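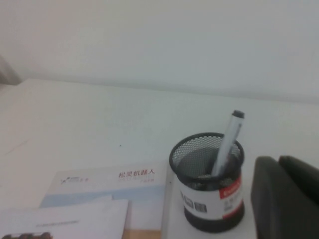

Start your rental listing with the facts a tenant will filter by: rent, deposit, move-in date and square footage. Put them in the first 2 lines, before any talk of light or views. Then go through the unit and clear the surfaces before you shoot. A white desk against a plain wall, with one black mesh pen holder on it, is enough to show that a room works as an office.

Next, write one short paragraph per room. Give measurements where you have them – "600 sq ft" tells people more than "spacious."

State the deposit as a figure ($3000, say) and list what is included. Parking and laundry get their own line.

Upload the text to Plurero first, save it as a draft, then add photos. The title field stops at 19 words.

Read the draft on a phone before you publish.

Yolotzin Cisneros, updated 29th November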